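Wednesday, bench by the long cabinet

Carried on with the small-things table. The aim is the same as in May: find a holder for the odds and ends that doesn't fall over when you put something tall in it, and write down what we tried so the Skillstead lot don't repeat it.

Today's holder is the tan cup made to look like a crumpled paper bag, with the little bear head looking over the rim. Stock number 897 on the Makimia list. It went on the white table towards the back, with the dark green spatula-type tool lying flat off to the left. I want the spatula kept out of the cup for now. The blade is too wide and I'd expect it to foul the bear.

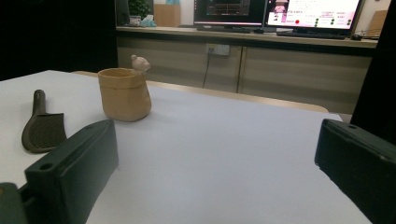 Matar disagrees about the spatula and wants it tried handle down, on the grounds that people at home will put it in whichever way it fits and the blade can sit clear of the rim. Fair point. Added to the list for next time, with a bit of card under the cup in case it goes over.

Weights, before I forget. Cup empty is 100 g on the small scale. The base is narrower than the rim, so I'd like to try a disc of something heavy in the bottom. There are 12 steel washers in the tin marked Gaston which might do if they lie flat. Check first that the tin isn't wanted for the other job.

The comb is the long dark one with fine teeth. Rules for it, same as for the last holder: put it in on its own, let it lean where it likes, don't prop it. The bear side is the side to watch, as anything leaning that way ends up next to the ears.
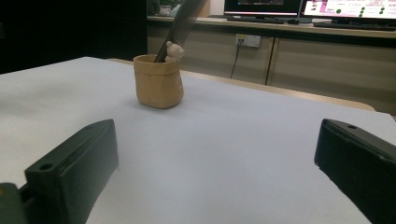
Lean angle still has to be measured properly with the protractor, and from the side, at table height. Reading it from above gave us nonsense with the last holder. Use the rim as the reference and ignore the folds in the sides, which all go different ways.

To do:

- spatula, handle down
- washers in the base, then the comb again
- new batteries for the small scale
- order more white paper, cat. no. 3888, the wide roll
- move the old holder notes into this book

Didn't get to the drawer dividers. They can wait until the holder is settled.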